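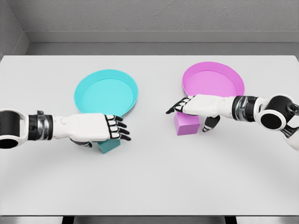 Adley Technical College
Automation in Everyday Work
Handout 5: Can machines do chores yet?
8 Mar 2022

Read before the seminar. The terms are set out at the end and you will need them for the written assignment.

1. The question

Factories have used robot arms for decades. They weld, paint, stack and pack. Homes have the vacuum robot, the dishwasher and the washing machine, and not much else. When people ask why there is no machine that clears the table and folds the laundry, they are asking for something quite different from what a factory arm does.

A chore, for the purposes of this course, is a job made of small handling steps, done in a place that was laid out for people, on objects that are not always in the same spot. Putting the cutlery away is a chore. So is sorting returned parts into bins at the back of a shop. A welding line is not, since the part arrives in the same position every time.

2. Breaking a chore into steps

Take the simplest kind of tidying task: two small blocks, two trays, each block to go in the tray of its own color. A four-year-old can be told this once. For a two-armed machine it becomes at least the following:

Find the blocks and the trays.
Decide which block goes with which tray.
Decide which arm takes which block.
Move the hand over the block without knocking it.
Close the fingers.
Lift, and check that the block came along.
Carry it over the rim.
Open the fingers and back away.

Most of these steps can go wrong separately. The hand itself often hides the block just before the grasp, so a camera placed in front or above loses sight of the object when it is needed most. Two arms working over one table must also stay out of each other's way. If both plan their moves without regard to the other, sooner or later they meet in the middle.

Color sorting is a teaching task. It leaves out weight, softness, wetness and breakage. Keep that in mind when you read a claim that a robot "can sort."

3. Hands and grippers

Most working machines on the shop floor use a two-jaw gripper or a suction cup. Both are cheap and strong and easy to control. A suction cup is good on a flat box lid and useless on a sponge.

A hand with separate fingers can in principle hold a mug by the handle, pick a coin off a counter or turn a key. It also has many joints, each needing a motor or a tendon, and each of these can wear out. Control is harder too. With a jaw you choose a position, an angle and how hard to squeeze. With a full hand you choose all of that and the pose of every finger.

For small blocks with flat sides a jaw gripper is the sensible choice. The argument for fingers only starts to pay when the same machine has to do many different jobs.

4. Practice in simulation

Much of the training now takes place in computer-made scenes. The arms, the table and the objects are drawn and moved by a physics program. The machine can repeat a task day and night, nothing gets broken, and the layout can be changed between tries.

The weak point is the move to real equipment. Friction is the usual trouble. In software a fingertip has whatever grip the programmer gave it. On a real table it may be dusty. Lighting is another — a program that learned under soft, even light may not find the same object next to a sunny window.

5. A worked case: the Filletti parts counter

Filletti repairs small kitchen appliances. In November the firm tried a two-armed bench machine, supplied by Bailly, on sorting returned knobs and feet into trays. The trial ran for 20 working days and covered 903 items.

Results were mixed. Items laid out singly on a plain surface were sorted well. Items that touched each other were often picked up in pairs or pushed off the bench. Clear plastic parts were missed. A member of staff had to step in some three times an hour, mostly to spread the parts out again.

The firm did not buy the machine. Its own note on the trial says that spreading out the parts took nearly as long as sorting them by hand. A later quote from Mendard included a shaking feeder to separate the parts first, and that changes the cost question considerably. We will go through both quotes in the seminar.

6. Where things stand

Reasonably settled: moving known, rigid objects from a clear surface to a fixed place. Floor cleaning. Carrying trays along a mapped route.

Possible with supervision: picking mixed rigid items from a shallow bin. Loading a dishwasher when the dishes are of a known set. Folding towels, slowly.

Not yet dependable: clearing a table after a meal. Making a bed. Anything with cables, bags or food left on it. Working in a kitchen the machine has not been in before.

The lists will date. When you use them, say what month you checked them.

7. Terms

Grasp: the contact between hand and object that lets the object be lifted.
Occlusion: one thing hiding another from the camera.
End effector: whatever is fitted at the end of the arm, be it hand, jaw, cup or tool.
Transfer: use on real equipment of a skill learned in simulation.
Intervention: any moment when a person has to step in.

8. Assignment

Choose one chore from your own home or workplace. Write out its steps as in section 2, then mark the 3 you think a machine would find hardest and explain why. State which end effector you would fit. Two pages at most, typed. Drawings by hand are fine.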